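Eine Regel, die man am Abend noch versteht

Ein Meinungsbeitrag

Ich schreibe Deutsch als dritte Sprache, und vielleicht bin ich deshalb empfindlich bei Regeln. Wer eine Sprache spät lernt, liest eine Anweisung zweimal und fragt sich bei jedem Wort, ob es wirklich so gemeint ist. Was heißt »in geeigneter Weise«? Was heißt »gegebenenfalls«? In der Automatisierung habe ich sehr viele solche Sätze gelesen, und ich bin zu einer Meinung gekommen, die nicht allen meinen Kollegen gefällt: Wir haben zu viele Regeln für die Maschine und zu wenige für den Tisch, an dem sie arbeitet.

Mit dem Tisch meine ich alles, was vor dem Roboter liegt, bevor er sich zum ersten Mal bewegt. Welche Gegenstände gehören dazu? Wer darf sie austauschen? Was passiert, wenn ein Teil fehlt? In unserem Projekt Tostora geht es um Geschirr aus Kunststoff, also um Becher, Schalen und Teller, die der Arm greifen und umstellen soll. Das klingt nach Kinderspiel. Unser erstes Regelheft hatte trotzdem 82 Seiten, und auf diesen Seiten kam das Wort »Becher« genau 6 Mal vor. Alles andere betraf den Arm, die Steuerung, die Abschaltung und die Unterschriften.

Ich möchte nicht falsch verstanden werden. Die Kapitel über die Abschaltung sind notwendig, und ich würde keine Zeile davon streichen. Aber ein Mensch, der am Abend die letzte Schicht übernimmt, hat meistens keine Frage zur Abschaltung. Seine Frage ist, ob die rote Schale vor dem roten Becher stehen darf, wenn der Greifer gerade an dessen Rand ansetzt, und ob diese Anordnung dieselbe Nummer bekommt wie die vom Vormittag. Darauf gab unser Heft keine Antwort.

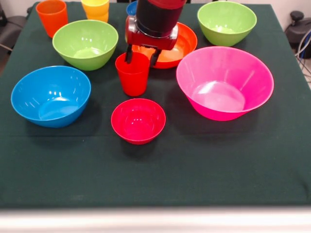

Was in der Norm steht und was nicht

Man hört oft den Einwand, dass solche Fragen in die Betriebsanweisung gehören und nicht in eine Norm. Das ist formal richtig. Eine Norm muss für die Bäckerei ebenso gelten wie für das Labor, sie kann nicht über die Farbe von Schalen sprechen. Ich habe dagegen nichts. Mich stört nur, wie bequem dieser Einwand benutzt wird. Die Norm verweist auf die Betriebsanweisung, die Betriebsanweisung verweist auf die Einweisung, und die Einweisung geschieht mündlich, zwischen Tür und Kaffeemaschine. Am Ende steht die wichtigste Regel nirgendwo.

Bei Filo, einem kleinen Zulieferer, für den ich zwei Jahre gearbeitet habe, war das besonders deutlich. Dort führte man eine Liste der Abweichungen. Als ich ging, enthielt sie 2.209 Einträge. Ich habe an mehreren Abenden die Einträge gelesen, freiwillig, was man mir heute noch als Eigenart vorhält. Ein großer Teil davon beschrieb gar keinen Fehler der Maschine. Da stand zum Beispiel »falsche Schüssel«, ohne dass jemand festgelegt hatte, welche Schüssel die richtige gewesen wäre. Oder »Teile zu eng gestellt«. Zu eng für wen? Es gab keinen Mindestabstand. Man kann eine Abweichung nur feststellen, wenn es etwas gibt, von dem man abweicht, und diese einfache Sache hatten wir übersehen.

Seitdem verteidige ich eine Praxis, die ich bei der Firma Clireck kennengelernt habe. Jede Aufgabe bekommt dort ein einziges Blatt. Auf dem Blatt steht, welche Gegenstände auf die Unterlage kommen, welche davon gegriffen werden sollen und welche nur im Weg stehen dürfen. Die Sprache ist sehr schlicht. Kein Satz hat einen Nebensatz. Für mich als Ausländer war das ein Geschenk, und die Muttersprachler haben es nach einer Woche des Spottens auch benutzt.

Das Blatt regelt auch die Namen. Dies halte ich für den unterschätzten Teil. In unserem Team nannten drei Leute denselben Gegenstand »Schale«, »Napf« und »Schüssel«, und jeder hatte nach seinem Gefühl recht. Bei den Tellern wurde es noch schwieriger: Ist der kräftige Farbton neben dem Rosa noch Pink oder schon Magenta? Man lacht darüber, bis man 1.000 Durchgänge neu beschriften muss. Wir haben uns schließlich auf eine Wortliste geeinigt, und wer ein neues Wort braucht, trägt es zuerst in die Liste ein und benutzt es danach.

Es gibt eine Gegenmeinung, die ich ernst nehme. Sie lautet: Je genauer der Tisch geregelt ist, desto weniger lernt man über die wirkliche Küche, in der niemand die Teller nach einem Blatt verteilt. Im Arbeitskreis Woldegiorgis, an dem ich im November teilgenommen habe, wurde darüber einen ganzen Nachmittag gestritten. Eine Seite wollte jede Position vorschreiben, die andere überhaupt keine. Ich finde beide Vorschläge zu müde. Man kann die Unordnung erlauben und sie trotzdem aufschreiben. Auf unserem Blatt steht inzwischen: »Die Teller dürfen frei liegen. Ein Teller darf unter dem Arm liegen. Kein Teller liegt auf einem anderen.« Das sind drei kurze Sätze, und sie lassen der Person am Tisch sehr viel Freiheit. Große und kleine Teller dürfen gemischt sein, und die Farben darf sie wählen, wie sie will, auch Magenta, Hellgrün und zwei verschiedene Blau auf derselben grünen Unterlage.

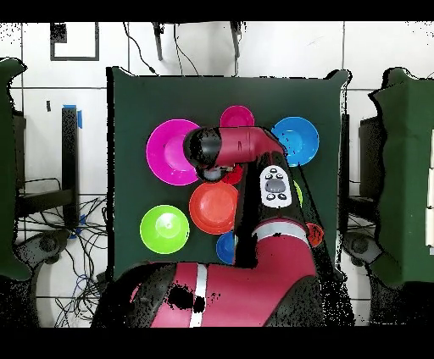 Wer soll so ein Blatt schreiben?

Die Person, die den Tisch täglich aufbaut, schreibt den ersten Entwurf, und die Sicherheitsfachkraft prüft ihn danach.

Diese Reihenfolge ist mir wichtig, und sie wird fast überall umgekehrt. Der Entwurf kommt von oben, er ist korrekt und lang, und die Leute am Tisch sollen am Ende bestätigen, dass sie ihn gelesen haben. Natürlich bestätigen sie es. Ich habe es selbst bestätigt, in einer Sprache, in der ich damals noch das Wort »unverzüglich« im Wörterbuch suchen musste.

Ein Blatt, das von der arbeitenden Person stammt, hat andere Fehler. Manchmal fehlt ein Begriff, manchmal ist ein Maß vergessen. Solche Lücken findet die Fachkraft schnell. Dass ein Satz an der Arbeit vorbeigeht, findet sie viel schwerer, besonders wenn sie ihn selbst geschrieben hat.

Für Tostora haben wir das Regelheft nicht abgeschafft. Es steht weiterhin im Schrank, und bei einer Prüfung wird es hervorgeholt. Die Blätter hängen daneben in Klarsichthüllen, mit handschriftlichen Korrekturen, die wir einmal im Monat übertragen. Beim Blatt für die Becher diskutieren wir noch, ob gestapelte Becher als ein Gegenstand gelten oder als zwei. Ich bin für zwei.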